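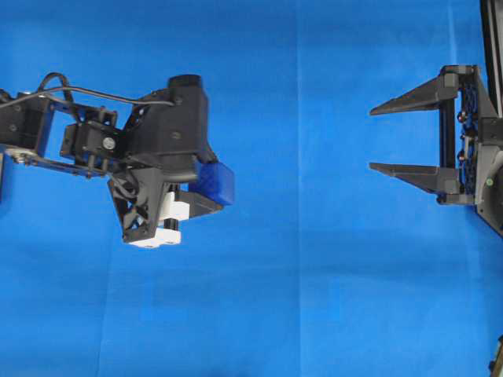
We use cookies to keep you signed in and to remember your preferences. Accept all / Manage settings

06/07/2022
Posted by @secondbestiron

Thread on hanging a piece of blue fabric. I have been at it since breakfast and I would like something to show for it besides the fabric.

1/ The plan was a plain backdrop. One color, no seams, wall to wall, so you can put small things in front of it and look at the small things. I gave this an afternoon. That was last weekend.

2/ Went to Tollard for the cloth. Tollard is the fabric store in Praltemthorpe that keeps the good bolts behind the zippers, so you have to say "excuse me" to a rack to get at them.

3/ They had four blues. Under the store lights they were all the same blue. By the door they were four completely different blues and one of them was arguably green. I walked back and forth to that door so many times I think they assumed I was working up to stealing something.

4/ Went with the Jolen, which is the bright one. Extremely bright. Swimming pool brochure bright. It was $9 a yard and the woman at the cutting table said "that's a lot of blue" in the voice you'd use on somebody ordering for a party of six and sitting alone.

5/ The bolt is 110 inches wide. The wall is 114. I had measured the wall. I had written the number on my hand. I then read the bolt, looked at my hand, and decided that fabric stretches.

6/ Fabric does not stretch. This fabric doesn't, anyway. I've pulled it from both ends with my full adult weight.

7/ So there are 2 inches of bare wall on each side, and I have chosen to call that a margin.

8/ Ironing. The fold down the middle of a bolt is put there at the factory by people who don't want it removed. Steam did a little. More steam did a little more. Spray bottle plus steam plus bad language got it down to something you only notice if I tell you about it, and I tell everyone about it.

9/ Someone replied asking why not a bedsheet. I tried a bedsheet in August. It had a hem and a tag, and a very faint pattern of tiny leaves that only came out at four in the afternoon.

10/ Hanging it: clips along the top, start in the center, work outward. If you start at one end you'll arrive at the other end with a big scoop of spare cloth and nowhere to put it. Ask me which way I did it the first time.

11/ OK, it's up. It's flat. It's VERY blue. The whole room has gone a bit blue in sympathy, me included.

12/ Now, the small things. I have see-through blocks, and the one I was most looking forward to is the blue one. You may be ahead of me.

13/ Blue block, blue cloth. I spent real money and a real weekend on a background and then picked the one object in the house that wants to join it.

14/ In my defense, it's a deeper blue than the fabric, and it's shiny, so the top edges pick up some light and you can tell where the block stops. I'd call it legible. I would not call it a triumph of planning.

15/ Several of you are now typing "use a different color block." I know. I've seen the other colors. They'd look great. I've gotten stubborn about it.

16/ Also several of you: "use a different color cloth." I own yards of this one. I will be buried in this one.

17/ For anybody doing the same job: carry the block to the store. Put it on the bolt. Look at it by the door. It would have taken me less time than parking did.

18/ Question for people who sew. If I added a strip to each side to cover the margin, would the seam show worse than the bare wall does? The wall is painted Whitelaw, a white that looked fine until it had a neighbor.

19/ Three replies so far and they all say yes, the seam would be worse. Margin it is.

20/ Update: found a cat hair on it. We don't have a cat.

More from @secondbestiron
- The bedsheet with the leaves, a reckoning
- Clips vs. pins vs. tape (tape lost)
- Things I have ironed that didn't need it
- Parking in Praltemthorpe, a short complaint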